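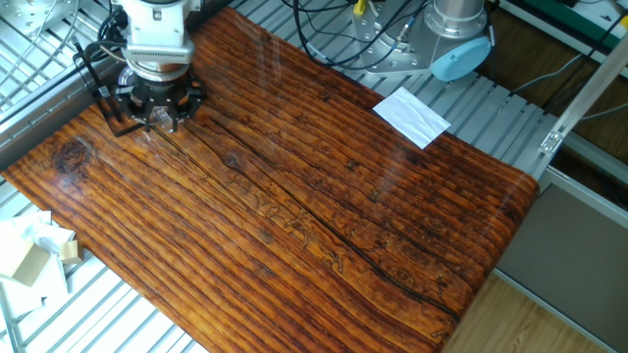

Minutes of the May tabletop meeting, Vonby workroom

There: Saron Abdella, Pramila Kushwaha, Alcides Teixeira, Jong-dae Ko, and me (Sarla Maurya, taking notes again, so blame me for the spelling). We started at 9 and ran over, as usual.

1. Last month's notes
Alcides asked me to fix the part where I wrote that he "hated" the gray stone pattern. He says he only disliked it. Fixed! Otherwise everyone was happy with them.

2. The wood-grain surface
Most of the morning went on this one. Pramila loves the color — all that orange and amber with the dark brown running through it — and said it makes the room feel a lot less like a basement. I agree with her. Saron likes it too but thinks the grain is busy, and she has a point, with the lines packed so tightly and the big dark knot near the edge pulling your eye over there. Jong-dae's favorite bit is the pale squiggly markings around the middle, which he says look like worm tracks. Alcides said they look like somebody's signature. We spent far too long on that.

The shine is the real question. You get white reflections on it under the lights, and Saron finds them tiring by the afternoon. She'd like to see the same pattern in a matte finish before we order any more. Pramila will ask Gesent if they do one.

We also talked about the far edge, which curls a little. Jong-dae wants to try weighting it overnight with the big catalogs. Alcides would go straight to double-sided tape. We're doing the catalogs first, and if it's still curling by the next meeting Alcides gets his tape.

3. Paper and cards on the table
Short one. Plain white shows up beautifully against the dark brown, so we're sticking with white for the blank cards and dropping the tan ones. Saron has a box of 500 in her closet and will bring them in. Please don't write on them until she's sorted out the sizes.

4. Money
Dhillon sent a quote for the matching shelf liner. It came in higher than I'd hoped and we didn't agree to it. I'm to go back and ask for the price on 2 rolls instead of the full carton. Pramila thinks Zirdale may be cheaper but they're slow to answer the phone.

5. Anything else
Jong-dae asked if we could please wipe the table with the soft cloths only. Yes, we can. The soft ones are in the top drawer, and the scratchy green pads are going back to the kitchen.

To do
Pramila: ask Gesent for a matte sample
Jong-dae: catalogs on the curled edge
Saron: white cards
Me: Dhillon, and type this up

We finished a little after 11. Next meeting is at Alcides's end of the building, and he has promised better coffee.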